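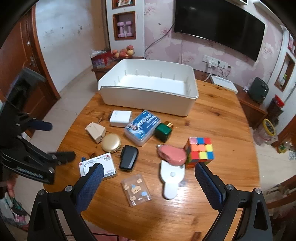
Fig. 1. Tabletop clearing with a hand-held gripper: mixed small items in front of a white storage tray.

Lecture 6. Household manipulation: what can be automated now

Instructor: Ruxandra Olteanu. Lab section: Nelu Nistor.

6.1 Task definition

Clearing a table means moving every loose item into a container and leaving the surface usable. In Fig. 1 the container is a ribbed tray toward the back of the table. The task has no fixed order and no fixed goal pose for any item. The only hard constraints are that the items fit and nothing is damaged.

6.2 Object classes

Rigid, regular: the Rubik's cube, the square bottle, the charger. Two parallel fingers handle these well if the approach angle is free.

Rigid, low profile: the round compact case. Fingertip clearance above the table decides the grasp. A few millimeters of height error and the fingers close on nothing.

Attached parts: the power bank with its short cable, the pink item with its keyring clip. The body can be grasped, but the trailing part may catch on a neighbor or on the tray wall.

Deformable: the small resealable bag. Its shape changes on contact. Pinching from above is the usual strategy.

Transparent: the clear box with a printed package inside. Depth sensors often return the contents or the table instead of the lid. The bag belongs here too.

6.3 State of the art, as far as this course is concerned

Single rigid objects on an open surface can be considered solved for teaching purposes. Clutter is not. In the Tririer exercise set, a policy trained on 200 demonstrations placed cubes and bottles reliably and failed mostly on bags and cables. Going to 600 helped with cables. Bags improved little.

Speed is a separate problem. A person clears such a table without planning each grasp. The Tririer arm took 23 seconds per item, including retries.

6.4 For the lab

Read the Chiriac notes on grasp failure, sections 2 and 3. For each class in 6.2, write down one failure mode and the sensor reading that would reveal it. Gripper width limits are in the appendix.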